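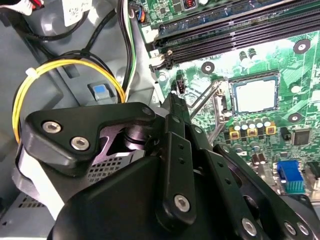
One reader of draft 2 wrote in to say that a code of practice for robots working inside computers could be a single sentence, "Don't touch anything you weren't asked to touch," and that the rest was padding. We liked the sentence. It is now clause one. The other clauses exist for everyone who then asked what counts as touching.

Call for Participants: Grikgate Code of Practice for Robot Work in Opened Desktop Computers

Posted May 4, 2023
Open until the seats are filled

Grikgate is a small project in Prokcombe that writes rules for a narrow kind of job: a robot arm reaching into a desktop computer with the side off, to take parts out, put parts in, move a cable, or test a connector. The big safety standards cover whether the arm may hit a person. They have little to say about whether it may lean on a memory latch. We are filling that gap, slowly, with a lot of email.

Draft 4 is due in September. To get there we need people who will read, argue, try things at a bench, and write down what they did in sentences that another person can follow. If you have ever read a work instruction that said "remove cable carefully" and wondered what the author thought you were planning to do, please keep reading.

What the code covers

Clearance. How close any part of the gripper may come to the board, including the parts the programmer has forgotten are there. Most of our arguments so far have been about fingertips, and most of the marks we have found on boards were made by something further back: a bracket edge, a screw head, a housing that was perfectly clear of everything until the wrist turned.

Loose cables. A loop like the yellow one beside the bracket up top is the sort of thing we mean. Someone has zip-tied it and feels good about it. The draft says a cable loop near the path of the tool must be treated as if it could be anywhere within its own reach. One camp finds this too strict and wants "secured" to count for something. The other camp has worked with cables.

Bare processor sockets. With the processor out, the contacts are open to the world. The draft says nothing is carried over an open socket, ever. Bench people point out that in some cases there is no other way in. We would like a rule that survives both of those facts.

Latches and levers. Which ones a robot may work, how the force limit is chosen, and who signs for it. Also what the arm does when a latch feels wrong, where the current text reads "stop and reassess," a phrase that asks quite a lot of a machine.

Grounding and static. Dull, important, fully written, and the only section that came back with no complaints. We suspect it went unread. Please read it.

Screws. On the tool as well as in the case. A loose screw on a gripper becomes a loose screw on a motherboard, and the board does not care where it came from. We have a check before each shift in the draft, and we want to know if anyone would really do it.

Stopping and backing out. An emergency stop freezes the arm where it is, and where it is may be underneath a bundle of wires. The code needs a sane procedure for getting it out again by hand, written for a person who is annoyed and wants lunch.

What it does not cover

Laptops. Phones. Servers in racks, unless Zutden gets its way. Whether robots should be doing this work at all, on which our inbox already has a complete collection of views.

Who we want

Reviewers. You read a section, mark it up, and come to the call where it is discussed. You need to be able to say why a rule is wrong and what you would put in its place. "Vague" written in the margin is a fair comment the first time. By the tenth we will ask you to write the clause yourself.

Bench testers. You have a robot arm with a gripper and a supply of desktop computers that no one will cry over. You run the draft procedures as written, especially the ones that look silly, and report what got in the way. A procedure that can't be followed is a useful result. A procedure you quietly improved and then reported as fine is a very common result, and we would like fewer of those.

Technicians who have never programmed a robot. We are short of you, and badly. The draft was started by robot people, and it shows: there is a lovely long section on coordinate frames and, until recently, there was no mention of dust. If you have spent years with your hands in computer cases, you know where the sharp edges are and which connectors only come out at an angle. None of that is in the code yet.

One editor. Somebody who enjoys deleting things. Draft 3 drew 549 comments and a good share of them disagree with each other. The editor sorts, merges, and tells contributors kindly that their favorite paragraph already appears in two other places. A thick skin is useful. So is knowing the difference between "shall" and "should," or at least being willing to care about it for one summer.

You don't need a degree, a title, or a company behind you. You do need access to the draft, which we will send, and the patience to read the definitions first.

What you would be doing

Reviewers can expect an evening or so of reading between calls. The calls are held by video, have an agenda, and end when they are supposed to. This was not always so, and former members will tell you about it if given a chance.

Bench testers work on their own schedule. We send the test sheets and you send them back filled in, with notes. Please write the notes by hand or type them, but write them at the bench. Notes made the next morning have a way of describing a much smoother afternoon.

There is also one session in person, in Prokcombe, at the workshop Cuervo lends us. We put the disputed clauses on a table and try each one on a real computer with a real arm until everyone is either satisfied or hungry. Travel is covered. The coffee is Cuervo's and we have no control over it.

What you get

Bench testers and the editor each receive a flat fee of $1,567, paid when draft 4 goes out. It was worked out from a budget that had to be divided somehow, and that is the whole story of the odd number. Technicians who join as reviewers are paid by the hour, at the rate given in the application form. Other reviewers get their name in the front of the code, in the same size type as everyone else's, plus the pleasure of seeing a comma they fought for in print.

You also get early use of the drafts in your own shop. Zutden started running the pre-shift gripper check from draft 2 and sent us a long list of objections along with it, and most of draft 3 came out of that list. We recommend this as a way of taking part.

House rules

We ask every participant to agree to these before the first call.

Say where you work and who makes your gripper. You may argue for rules that happen to suit your equipment. We only want to know that you are doing it.

Report damage. If a bent pin, a cracked latch, or a pulled connector happened during a test, it goes on the sheet. Sheets with no damage on them at all get a polite phone call.

Never try a clause out on a customer's computer. We thought this could go without saying, and were corrected by events.

Keep a person at the stop button during every bench test. That person is not also taking the notes, holding the flashlight, or on the phone.

Don't quote the draft as if it were finished. It says DRAFT on each page. We have seen it in a sales brochure anyway, with the word neatly cropped away.

If you lose an argument, you may file a written dissent of up to one page. It will be published with the code. One page means one page, in a type size a person can read.

How to apply

Use the application form on the Grikgate participants page. It asks which role you want, what you have worked on, and whether you can travel to Prokcombe. It then asks you to rewrite this clause from draft 3 so that a new hire could follow it on a first day:

"The end effector should generally avoid unnecessary contact with adjacent components where practicable."

Short answers are welcome. Applications that include a full-length resume will be read as far as the first page. If you would like to see the current draft before deciding, tick the box at the bottom and we will send it along, with the comments left in so you know what sort of company you would be keeping.

We reply to everyone, usually within two weeks. If you applied last time and heard nothing, the form was broken, we are sorry, and it has been tested since by somebody who didn't build it.

Questions about access needs, fees, or working from another time zone can go in the last field on the form. Questions about laptops can go there too, and the answer is still no.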